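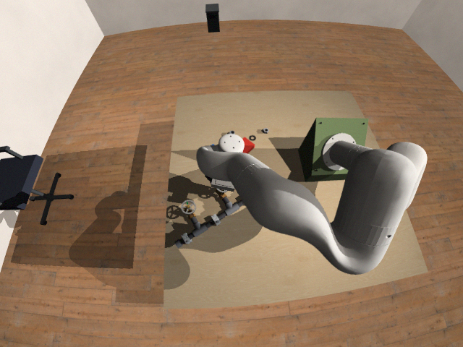 Birutė Pētersons asked why we need written rules at all when the valve task runs in simulation and nothing can get hurt. The answer for this unit is that the same program is later loaded onto the real cell at Urncombe. Bad habits move over with it.

Unit 4. Rules for handwheel work

1. Approach from above the wheel, fingers open. Do not close until the arm has stopped.
2. One valve at a time. Back off to the clear height – 204 mm over the pipe – before moving to the next.
3. Turn in steps of 46 degrees or less, then release and regrip. Long turns wind up the wrist.
4. Set the grip force limit before the first run, and write it in the log. Lusska group uses 66 N. Do not raise it to free a stuck wheel. Stop and report it.
5. Loose parts stay out of the path of the elbow as well as the gripper. Students check the gripper and forget the elbow.
6. A run with any contact other than finger to wheel is a failed run, even if the valve ends up in the right position.

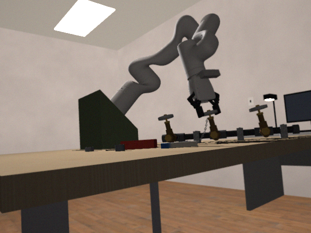 Fig. 4.1. Gripper open over the middle valve, rules 1 and 2.

Logs are kept in the Prunus folder, one file per run. Failed runs are kept too. If you change a rule for your own cell, put the change in writing and have Bronisława Olszewski sign it before you use it.

Read the stop categories again before Unit 5.

Print this page | E-mail this page

Related items
Unit 3. Speed limits and stop categories
Unit 5. Handing over a cell
Sakalauskas log sheet, blank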